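Search notebook entries Search

5/18/21
Posted by Sorcha Ní Chonaill

Open day at Lestico, lounge demo. Writing this up before I forget which problems were ours and which were the building's.

Setup took longer than planned. Everaldo had the arms powered and homed before I got upstairs, but the network drop in the lounge was dead and we ended up on a long cable from the hallway. Svetozár re-ran the hand calibration twice. The right hand was reading an offset on one finger — same finger as last time — so he zeroed it by hand and we left it. Needs a proper look before June.

Task for visitors was simple: pick up a cloth, carry it to the taped area, let go. Neusa wanted the cushions in play too, as a second task if the first went well. I set the grip force limit at 29 in the config and kept the arm speed at the low setting all day. Please don't change either without writing it here.

Lighting was my main worry. The window wall is bright and the exposure kept hunting whenever the head turned toward the glass. Locked exposure at 400 and it settled down. The carpet has a streaky pattern that the segmentation doesn't like much, but the tape came up clean every time I checked. 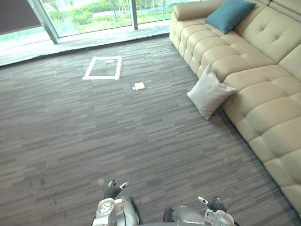

Lounge floor, tape square toward the window, yellow cloth on the carpet.

First group came in with Asabe. Pickup failed on the first try (fingers closed above the cloth), worked on the second. After that it was mostly fine. Placement was worse than pickup. The cloth tends to hang on one finger after release, and it landed over the tape line more than once. Opening the hand wider before backing off helped. Everaldo has the change on his laptop, not merged yet.

Cushion task: tried it for the last group only. The light gray one folds in the grip and slides out. Skip it next time or use something stiffer.

Most common question was what happens if a person walks in front. Asabe showed the stop button and we did 2 stops on request. Both recovered without a restart.

To do:
— right hand finger offset (Svetozár)
— merge the release change (Everaldo)
— ask Lestico about the network drop
— more white tape, we used the end of the roll

Logs are on the shared drive under lounge_demo. The first one is short, I started recording late.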